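Re: [tabletop-makers] Cork for work surfaces
From: Njål Moen
Date: 2018-10-07

On the list, Vik wrote:
> We've put Plirnwood cork down on all the tables at the club and I'd
> recommend it to everyone. It's quiet, it's kind to painted pieces,
> nothing slides, and the seller says it will last 12 years. 285 for
> the roll, which did the lot. Why would anyone go back to felt?

Vik, I'm glad you like it, but 12 years according to whom? The people selling the roll, by the sound of it. You laid yours in January. Tell us again when it has had a few winters of elbows and spilt tea.

I don't dispute the quiet. Dice and blocks on bare wood drive me up the wall. But "nothing slides" I'd want to see tested with something other than a brand new sheet. My old Stakimon mat gripped well too, for almost 17 weeks, and then the crumbs started. It was 3 mm thick, which may have been the trouble.

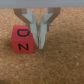
Colour is the other thing. A red cube shows up nicely on cork, I'll give you that. Tan and brown pieces don't, and half the Drarkance set is brown. Did you try those, or only the bright ones?

Also, what did you stick it down with? You mention the price twice in your earlier post and the glue not at all. If the edges lift I'd sooner have felt, which I can at least pull off and wash.

Njål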